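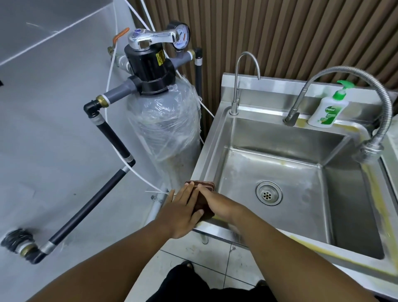 Writing the Rules for Work at the Sink

By Lilian Makori

Thursday, October 26, 2023

The rulebook at Clenura runs to 107 pages, and the part on scouring pads takes up two of them. The company records people doing ordinary cleaning jobs from head height, then sells the recordings to firms that train robots. Its customers used to ask mostly for hours of material. Now they ask how the work was done and who checked it.

Emmanuel Mbwambo wrote most of the rules. He spent seven years running hotel kitchens before he joined the company, and he still talks like a kitchen manager.

"If a person would get told off for it on a shift, it doesn't go in," he said. "The robot is going to copy whatever we give it."

Hands come first. Both have to stay in view while they are touching the work, and sleeves go above the forearm. A worker pressing on a stack of pads at the front rim of a sink should keep the palms where the camera can see them and hold the press long enough for it to be clear where the force is going. Rings and watches come off.

Then there is the room. Clenura does not allow a site to be tidied up for recording. Soap stays on the back ledge, streaks on the steel stay until the job reaches them, and pipes and filter tanks next to the sink stay as they are. Mbwambo said early batches were filmed in a spotless test kitchen, and a customer's robot later had trouble with hoses and tubing it had never met.

Safety rules sit in their own chapter. Workers stop if there is water on the floor. They do not touch valves or gauges unless the task sheet names them. Hand wash and cleaning chemicals are kept in labeled bottles, and nothing is poured from one bottle into another.

Consent takes up more pages than any other subject. Each worker signs for each site, and can pull a recording within 96 hours without giving a reason. Faces, mail and phone screens are grounds for deletion.

Not everyone thinks the book goes far enough. Kibet Barasa, who reviews recordings for Zitia, a buyer of this kind of material, wants a shared standard so that a batch from one supplier can be compared with a batch from another. He looked through 1000 clips in May and found three different meanings for the word "scrub" in the task labels.

"One supplier counts picking up the pad," he said. "One starts when it touches metal. I can't use those together."

Barasa and Mbwambo are now working on a common list of task names. The draft covers sinks and counters. Floors are next.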